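Two-armed station joins the arranging room at Stevville

Dec 18, 2023

The arranging room at Bremero's Stevville building has had a pair of robot arms on one of its tables since June. Staff at the other sites have been asking what the station does and what it means for the people who work there, so we put those questions to Nabila Fahmy, who runs the room, and Tarek El-Sayed, who looks after the station.

The short answer is that the arms pick up stems and hold them. One takes a flower from the table, the other takes a second one, and the two are brought together so that a person can finish the bunch. For now the station works on display pieces for showrooms and hotel lobbies. Fresh orders for walk-in customers are still done by hand from start to finish.
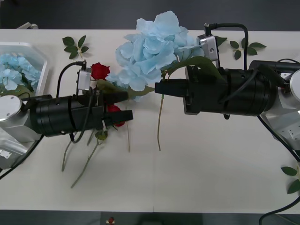 Stems are the hard part, according to El-Sayed. A rose and a hydrangea need a different grip and hang differently once they are lifted, and a leaf that folds over a finger can change how the whole thing sits. He spent most of the summer adjusting how far the fingers close. The current settings cover 13 kinds of flower and foliage. Anything else goes to the hand tables.

Staffing in the room has stayed at 36. Four people have moved from the sorting bench to the station, where they lay out the stems, watch the pick and step in when one slips. They rotate every two hours. Fahmy set that limit after the first month, when people told her that watching was more tiring than arranging. "You do less with your hands and you have to pay attention the whole time," she said. "I didn't plan for that, and I should have."

Pay grades did not change with the move. The four operators asked for the station work to be listed as a separate skill, and that was agreed in the fall. Training takes three shifts and is open to anyone in the room.

Output is lower than the hand tables, and everyone involved says so. In its best week the station finished 299 pieces, and an experienced pair of arrangers would pass that without trying very hard. The case for keeping it is wrist strain. Reports from the display side have gone down, although Fahmy wants a full year of records before she draws anything from them.

The Nondarell site will decide in the spring whether it wants a station of its own. Staff there who would like to see this one running can call Fahmy's office at extension 933 to set up a visit.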